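August, late, kitchen quiet

Spent the evening on the equipment plan again. Seo-ah wants a yes or a no before the lease renewal and I keep giving her a maybe, which she says is the same as a no with worse manners.

The case for buying goes like this. We tag and sort keys for 400 units now, and the arm from Stusow would do the tagging while one of us answers the phone. Lwazi worked it out on the back of an envelope and got a lovely number. I asked him where the hours for untangling were. He said the arm would do the untangling. I asked him who told him that, and he said the brochure.

I have read the brochure four times. It has a page on "flexible handling" and not one price for a spare finger. The Utus people at least sent a parts list, even if it reads like a ransom note. Service visits are extra, travel is extra, and the training day covers two people, so if Lwazi leaves we pay for it all over again.

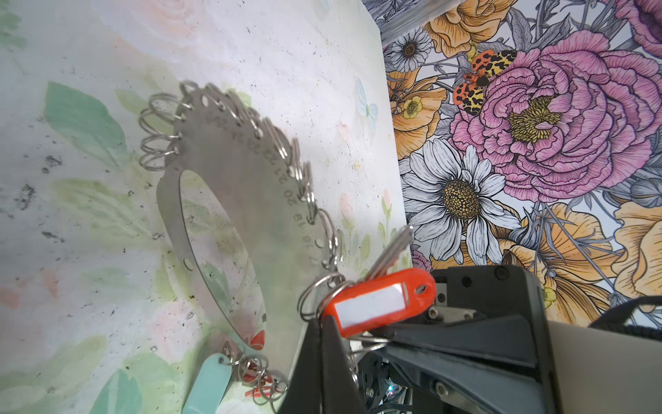 What I would want in writing

1. Keys on split rings, with the plastic tags already attached. Picking up a tag by its flat side is the part I can believe in. Hanging it where it belongs and letting go is another purchase as far as I'm concerned, and I want to see it priced that way.

2. Rings in a tangle. Our keys do not arrive laid out one by one. If somebody has to spread them first, that person's wages go on the same page as the machine.

3. Paper labels. Who writes them, who slides them in, and what the thing does when one is blank. Stusow said "your workflow can adapt." I bet it can.

4. The finger itself. How long it lasts, what a new one costs, how many days to get it here. I would budget for spares from the first month and be glad to be wrong.

5. A rental with the right to send it back after 30 days. Seo-ah thinks they'll refuse. Then that's an answer too.

Against all this I should be fair and put down what we spend now. Lwazi loses a good part of every morning to tags, and he hates it, and the mistakes come late in the day when he's tired. Last month a tenant stood in the hall with the wrong key — that one was mine, though, and I wasn't tired.

So I moved the money in the draft. Nothing under "purchase," a small line for a trial, and 40 hours of our own time to run it, which Seo-ah had left out completely. She'll say I'm padding. The cabinet with the broken hinge gets replaced whatever we decide, and I put that at the top.

Call Utus tomorrow before ten. Ask about the fingers first.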